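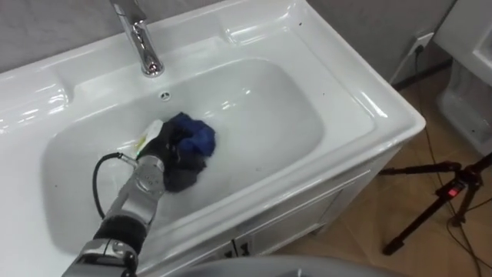

4.2 What people do with the ledges

We had expected, when we first drew up the household visits, that the basin itself would be the interesting part of a bathroom sink, and that the flat parts beside it would turn out to be a sort of afterthought. Our households taught us otherwise, and quite cheerfully too. Of the 233 homes enrolled in the Listach study, 154 had a ceramic sink with a wide surround, and it was in these homes that the conversations about cleaning ran longest (in a few cases well past the hour we had asked for, usually with coffee).

The sink in Figure 3 is of this general type. It is white and glossy, with flat ledges on the left and along the back, shallow raised ridges, and a deep bowl with rounded corners. A single-lever faucet stands on the back ledge, and the overflow hole sits just under it in the wall of the bowl. People who live with sinks like this one spoke warmly of the ledges, which hold a soap dish, a glass, a razor and whatever else has wandered in from the bedroom. The same people told us that the ledges are what they wipe last, or skip. Everything has to be picked up first, and then it all has to go somewhere.

The ridges drew more comment than any other feature. Soap film settles along the foot of a ridge, where a flat cloth rides over it, and many participants had worked out small methods of their own: a fingertip inside the cloth, an old toothbrush, the folded corner of a sponge. Participants in Okotum, where the water is hard, mentioned chalky lines at the base of the faucet as well, and several kept a small bottle of vinegar under the sink for that purpose alone. In Eskildsen we heard very little about chalk and a great deal about toothpaste.

The bowl was easier on everyone. Its sloping walls let a person go around in one long sweep and rinse as they go, and nearly all of the diary entries describe it in those terms, often as the pleasant part of the job. The overflow hole is the exception. It was named in only 2 of the December diaries, although when we asked about it directly during the visits, most people laughed and went to have a look.

Figure 3. White ceramic vanity sink with wide ledges and a single-lever faucet, seen from above.

We coded the diary entries using the Telisier scheme for household surfaces, with one change. The original scheme treats a sink as a single surface, and that would have hidden the very thing our participants most wanted to talk about, so we gave the ledges, the bowl and the faucet base separate codes. Entries that said only "did the sink" were kept under a general code and are left out of the comparison in Section 4.3.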